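Ask Nizar Nasrallah how the fork cell at Bedlow got its name and he'll tell you that it handles forks, and then he'll tell you a good deal more, most of it over coffee and with his sleeves rolled up. He looks after the arm that loads place settings for the Mollo trays, and every change to its grip gets tried out in simulation before he lets it anywhere near the real line.

The morning I visited, he and Hussam Abou Jaoude were fussing over the finger pads. A worn pad lets a fork turn in the grip, and a fork that turns lands crooked (or skates off across the floor, which I'm told is a sound you learn to dread). So Nizar swaps the pads every 14 days, wipes down the finger mounts with a lint-free cloth, and runs the zero check twice, once cold and once after the arm has had a good long stretch.

Hussam's half of the job happens at the screen. He had 49 grip poses to get through that day, each a hair different in height or tilt, and he watches them the way my aunt watches bread in the oven. Pose 14 was his favorite, he said, and he played it for me three times!

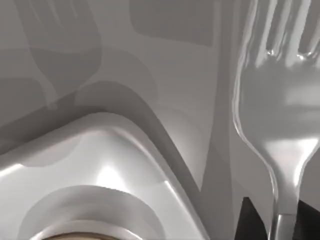
*The simulated gripper at the neck of a fork, with the tray alongside.*

"Too high and you're pinching the tines," Hussam said, leaning back at last. "Down on the neck, you've got something to hold." Nizar had already gone off to find his hex keys.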